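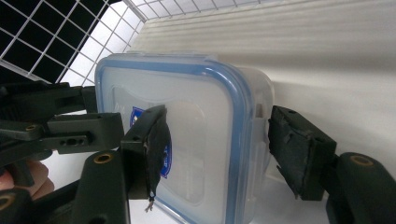

Halvard Midtbø schreibt dazu, Dosen mit Klickverschluss seien für jeden Greifer die Pest: Deckel glatt, Rand weich, und wer seitlich an der Lasche zupackt, hat sie schnell offen. Er würde lieber mit Gläsern üben. Kann man machen. Wir bleiben bei den Dosen, die stehen in jeder Küche.

Küchentipps aus der Werkstatt, Folge Vorratsdosen
Stand 10. Januar

Kurz zur Sache, für alle, die neu dabei sind. In Stillau läuft seit Juni die Sammlung für Henduveo. Handgeführte Greifer, Kamera dran, ein Mensch räumt auf, das Modell lernt hinterher aus den Aufnahmen. Bisher 2.243 Durchgänge, mehr als 300 davon nur mit Frischhaltedosen. Dabei fällt einiges ab, was man auch ohne Roboter brauchen kann. Und umgekehrt: was in der Küche unpraktisch ist, lernt das Modell auch schlecht.

Was sich bewährt hat:

Dose über die kurze Seite greifen. Über die lange kippt sie beim Anheben, vor allem halb gefüllt. Im Modell Tangen war das der häufigste Fehlgriff überhaupt.

Nicht auf die Laschen drücken. Klingt banal, macht man aber dauernd falsch. Besser etwas tiefer ansetzen, am Körper der Dose.

Polster am Greifer ruhig weich lassen. Neue, glatte Beläge rutschten bei uns öfter als die alten. Für zu Hause: ein Streifen Antirutschmatte im Schubladenboden tut denselben Dienst.

Erst Korb, dann Dose. Also erst den Korb dahin stellen wo er bleiben soll, danach einräumen. Wer beides gleichzeitig schiebt, verliert Zeit -- beim Menschen wie beim Modell.

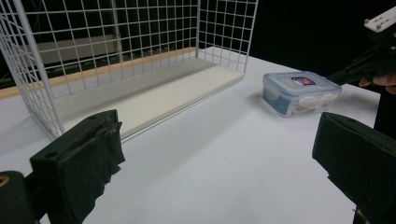
Muss der Korb für die Übung immer an derselben Stelle stehen?
Besser nicht. Wir verschieben ihn nach jeweils 15 Durchgängen ein Stück und drehen ihn dabei leicht. Bleibt er stehen, merkt sich das Modell den Platz statt den Korb, und beim ersten Umräumen greift es daneben.

Damit zum Ergebnis, das uns selbst überrascht hat. Wir haben zwei Sätze Aufnahmen verglichen, gleich groß. Im einen lauter saubere, zügige Griffe. Im anderen auch Fehlversuche mit Korrektur: danebengefasst, losgelassen, neu angesetzt. Der zweite Satz war klar besser, sobald die Dose schräg stand. Bei gerade stehender Dose kaum ein Unterschied. Also Fehlversuche nicht löschen! Nur die wegwerfen, bei denen jemand mittendrin aufhört.

Noch was zur Beleuchtung. Durchsichtiger Kunststoff spiegelt, und der matte Deckel sieht von oben fast aus wie die helle Tischplatte. Farbige Dichtung hilft enorm, der Rand ist dann sofort zu finden. Gilt auch fürs Vorratsregal: Deckel mit farbigem Rand für Trockenes, ohne für Kühlschrank, dann sucht man nicht mehr. Etiketten dranlassen oder abmachen ist fürs Modell ziemlich egal, wir haben beides probiert. Klebereste gehen mit Speiseöl weg, kurz einwirken lassen, danach Spülmittel.

Dichtung übrigens ab und zu rausnehmen und seperat waschen. Ganz trocknen lassen, erst dann wieder einsetzen.

Bei zwei Händen gilt: eine arbeitet, die andere wartet sichtbar daneben. Multport heißt bei uns das Programm, das beide Spuren zusammenführt, und das kommt durcheinander wenn beide gleichzeitig loslegen. Also Ansage machen, wer zuerst greift. Hilft auch beim Abwasch zu zweit.

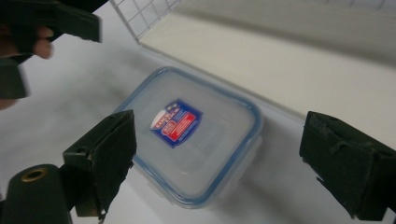
Vor dem Griff: Backen offen, links und rechts noch Luft.

Nächstes Mal Schraubgläser, Halvard bekommt also doch noch seinen Willen. Wer Tipps zu klemmenden Deckeln hat, bitte unten reinschreiben -- am besten gleich mit Angabe, wie gross das Glas ist.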